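Budgeting for a two-arm bench cell

Price the enclosure before the arms. Panels, corner posts and a front rail for the Mullilau bench came to 437, and the rail decided where both arms could be bolted. Order it longer than the drawing says.

Allow a separate line for consumables. Paper tears and creases, so buy it in quantity. Cloths and trays are cheaper but need spares of the same pattern - a change of background costs a day of checks.

Cables should be bought with slack for full reach. Keep 2 spare servos per arm and 3 sets of fingers.

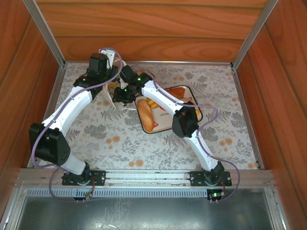
Arms, tray and patterned mat on the bench.
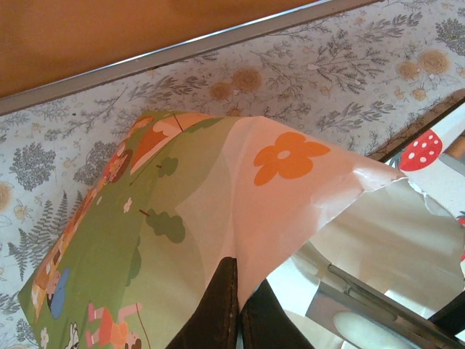

Harpreet Thibodeau writes that the servo allowance is too low for a bench in daily use, and that she would hold one complete spare arm instead. Her second arm was out from September until the new year for want of a wrist joint.

A spare arm takes the total to 2441 with the Pomel controller. If that is over budget, drop the second controller licence first and keep the spares. Quotes from Fortin are valid for up to six weeks and exclude carriage.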